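I've had the Sterketell 2252 flat mop since May and I keep getting asked if it's worth the money, so I'm putting my answer in one place.

Short version: yes if most of your house is wood floor, no if you have a lot of tile. Long version follows, get a coffee.

I have 600 square feet of oak downstairs, oiled, with two dogs running across it all day. Before this I used a string mop and a bucket like my grandmother did, and I was leaving way too much water behind. The boards by the back door had started to go gray and a little fuzzy at the seams. A guy at the flooring store took one look at my phone pictures and told me to throw the string mop in the trash. I didn't (it lives in the garage now) but I did go shopping.

**What's in the box**

You get the handle in two sections, the mop head, two washable pads and a flat bucket with a slot you pull the pad through. No cleaner! The box has a bottle on the front and I really thought there'd be one inside. I ended up using the Mekia wood soap I already had under the sink, and it's been fine.

Putting it together took me longer than I want to admit. The two handle sections twist and lock, and the lock feels like it's done about a half turn before it is. First time out the bottom half came off in the kitchen and the head went skating under the stove. Keep turning until it clicks. The leaflet doesn't mention the click anywhere.

**On the floor**

Oh, I love how this thing moves. The head is wide, it swivels all the way flat, and it goes under the couch without me getting on my knees. You push it in a long S, walking backward, and the dirt stays ahead of the pad instead of getting left in a line. The wringing slot is the real star, though. Two pulls and the pad is damp, no more than that, and on oiled wood damp is what you want. I can walk on the floor in socks a few minutes later.
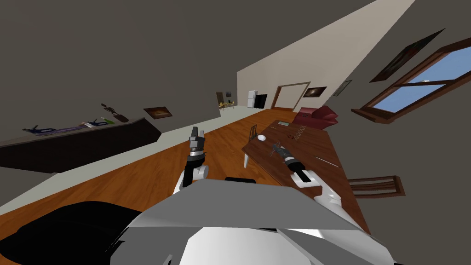 *Open gripper over a wooden floor.*

It does not like crumbs. If you haven't vacuumed first, the pad picks up the small stuff and pushes the big stuff around, and then you have a wet Cheerio. It's also hopeless in grout lines. I tried it in the bathroom and went right back to a brush.

Dog hair is somewhere in the middle. It grabs most of it, but then the hair winds itself into the edge of the pad and you have to pick it out before the pad goes in the wash. I've started doing that outside on the steps with an old comb.

**The pads**

Wash them warm, no fabric softener. I forgot once, and that pad smeared everything until I'd run it through the wash again a couple of times. Mine have gone a sad beige color but they still work. Replacements are only sold in pairs and cost more than I think a rectangle of cloth should. I tried the cheaper Paracha ones and they do fit, sort of - the corners curl up and they lift off the head when you back into a rug. For a quick wipe in the kitchen, okay. For the whole downstairs I'd spring for the real ones.

**Compared to the Werum**

My sister has the Werum spray mop, the kind with the tank on the handle, and I borrowed it for a week to be fair. It's lighter and you don't need a bucket, so for one spill it wins easily. But you never rinse the pad, so by the time I got to the hallway I was moving gray water from one end to the other. The trigger also made my thumb sore. If you live in an apartment with one good-sized room, I'd probably tell you to get the Werum and skip the bucket.

**Stuff that bugs me**

- The bucket has no pour spout, so emptying it is a two-handed job over the sink and I still get my sleeve wet.
- The hanging loop is too small for a normal hook.
- The foot pedal that releases the head is stiff. In slippers, forget it.
- It won't stand up by itself, and it slides down any wall you lean it on.

And the boards by the back door? Still gray. A mop won't fix that, they need sanding and fresh oil, and I keep putting it off until the dogs can stay somewhere else for the weekend. They haven't gotten any worse over the summer, so I'm counting that in the mop's favor.

Four stars. I'd give it the fifth for a spout on that bucket.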